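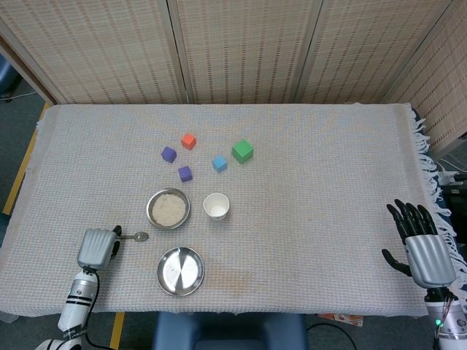
Rornen pauses two-arm table tests after grip fault, publishes first findings

FLETIRTON, November — Rornen, a developer of control software for household robots, has paused part of its testing program after a fault in the left gripper of one of its two-arm test stations. No person was hurt. The company is sharing its first findings now, before the full review is finished, so that partners who run the same software can check their own stations.

The fault happened during a scooping test, in which the robot moves a dry, grain-like material with a metal spoon. At 4:40 in the afternoon the gripper opened without a command while the arm was still moving. The spoon was thrown out of the work area and landed on the floor outside the tape line. The operator, Lahcen Younis, pressed the emergency stop. The arm needed longer to come to rest than the company's own safety rule allows.

Engineers have since read the logs of 1146 earlier runs at the station. In 13 of them they found the same short loss of signal between the gripper and the arm controller. In those runs the signal came back before the grip was affected, and for this reason the software did not report it.

"The warning was in our logs and we did not look at it," said Thư Bạch, head of testing at Rornen. "We treated a short signal loss as noise. For a gripper that holds a metal tool, this was a wrong decision, and it was ours."

The review points to two causes. The first is wear in the gripper cable at the place where it bends along the forearm. The second is a software setting which told the gripper to open when it lost contact with the controller. The setting was chosen years ago for soft objects, such as foam cubes, and it was never changed when the spoon tests began.

Rornen has taken these steps:

Gripper cables are replaced after every 300 hours of use.
On signal loss, the gripper now keeps its last position and the arm stops.
Any signal loss, even a short one, ends the run and must be signed off by a second engineer.
Operators stay behind the tape line until arm power is off.

The slow stop is being studied separately by Westeo, an outside safety firm. Its engineer Vignesh D'Souza will have access to all logs and to the station itself.

Tests with tools stay paused until Westeo gives its report. Tests with foam cubes continue at reduced speed.

Partners can ask for the software update and the cable inspection guide from Karim Hegazy, partner support, Rornen.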